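Regrouting the shower, second attempt

Posted 22 August 2024

The grout in our ensuite started going in May. First a crack along the bottom row, then a few bits the size of a grain of rice on the floor of the shower. I pushed some sealant into it and left it for longer than I should have.

The house is in Stosside and was built by people who liked white square tiles. They are in the ensuite, the main bathroom, the laundry and behind the stove. The grout was white once as well. By the time we bought the place it was the colour of weak tea, and scrubbing it only made it patchy.

I got one quote. It was $885 for the ensuite alone, not including the floor, and the bloke couldn't start for seven weeks. I decided to do it myself.

The first attempt was a failure. I used a hand rake to get the old grout out and gave up at a depth of maybe a millimetre, then put the new stuff straight over the top. It looked good for nine days. Then it lifted in strips. If you take one thing from this post, get the old grout out to at least two thirds of the depth of the tile, and vacuum the joints before you mix anything.

For the second go I bought an oscillating tool from Griffiths with a carbide blade. It is loud and the dust gets everywhere, including into a cupboard I had taped shut. Wear a proper mask. I did the verticals first and then the horizontals, a wall per evening, and chipped two tiles. Both are low down behind where the shampoo sits and I have left them.

The other change was the colour. I was set on white again, but white grout in a shower is a job for life. The woman at the Trellwood tile shop put me onto charcoal and then tried to talk me up to black. I spent a few nights thinking it over.
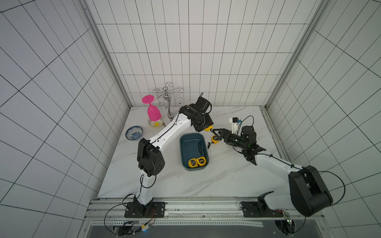 Iestyn Price left a comment on my last post saying he went black in his own bathroom and would not do it again, as every joint that was a touch wide now stands out, and the soap scum dries pale on it. He reckoned a mid grey hides more than either. I took his advice on the grey and I'm glad I did - my joints are not all that even.

Mixing is the part I was most nervous about and it was fine. Make small batches, let it sit for five minutes, stir it again. Push it in on the diagonal with the float. Wipe with a sponge that is barely damp and change the water more often than you think you need to. I left the haze overnight and buffed it off with an old towel.

Total cost came to roughly $300 with the tool, the grout, two blades and a tube of silicone for the corners. Corners get silicone, not grout, which was my other mistake the first time round.

Main bathroom next, once my wrists have recovered. The laundry can wait.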